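FOR IMMEDIATE RELEASE

Vilcombe water rebate opens to renters, first checks due in June

VILCOMBE, 2023-04-20 – Renters in Vilcombe can now apply for the household water rebate. Same form as homeowners, same amount, no landlord signature needed for faucet and showerhead swaps. Toilets still need one. Applications open today, online and at the Trurkero service desk on the ground floor of the utility building.

The rebate is $100 per household, paid by check or as a bill credit. One per address per year. Money comes out of the conservation fund, which is already in the current budget, so no rate change is tied to this.

Last year 755 households got the rebate. All of them owner-occupied, because the rules said so. Trurkero received 1417 applications over the same period and a large share of the ones turned down came from apartments and rented houses. The board voted to drop the ownership rule at its last regular meeting. The vote also covers mobile homes and accessory units with their own meter.

What qualifies: kitchen and bathroom faucets or aerators, showerheads, toilets, and repair of a documented leak on the customer side of the meter. Outdoor irrigation is a seperate program and is not part of this one. Purchases have to be dated within 6 months of the application. Keep the receipt. A photo of the receipt is fine if every line can be read.

Households without their own meter – most apartments in the older buildings downtown – apply with a copy of the lease and one utility or phone bill showing the address. Payment in those cases is by check only, as there is no account to credit.

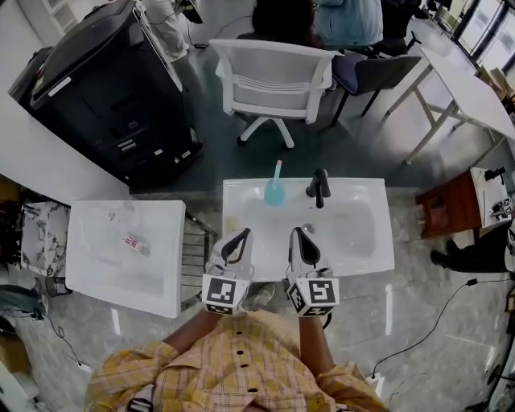 Renters have been paying into the conservation fund through their rent all along, the Vilcombe Tenants Network said in a written statement, and should have been in the program from the start. The group welcomed the change but asked for the form to be offered in more languages and for the toilet signature rule to be looked at again before next year. Trurkero says Spanish and Turkish versions will be posted in the coming weeks. The signature rule stays for now. Toilets are considered a fixture of the building, faucets and showerheads can be switched back when a tenant moves out.

Parts do not have to come from any particular store. Two local suppliers, Demirtaş Plumbing Supply and Grultico Home, have agreed to print the flow rate on the receipt so customers don't have to send in the packaging. For anything bought elsewhere, include the label or the page from the manual that shows gallons per minute.

Processing takes up to 30 days once a complete application is in. Incomplete ones are held, not rejected, and the applicant gets one letter or email saying whats missing. First checks under the new rules go out in June. Anyone turned down last year only on the ownership rule can reapply with the old receipt, the 6 month limit is waived for that group.

How to apply
Online: Trurkero customer page, under Rebates
In person: service desk, utility building, weekdays 8:30 to 4:30
By mail: paper forms at the desk and at the Vilcombe public library

Questions on a pending application go to the rebate line, printed on the back of the water bill. Please have the service address ready.

About Trurkero
Trurkero is the water and wastewater provider for Vilcombe and the neighboring unincorporated areas.

Media contact: Trurkero Communications Office

###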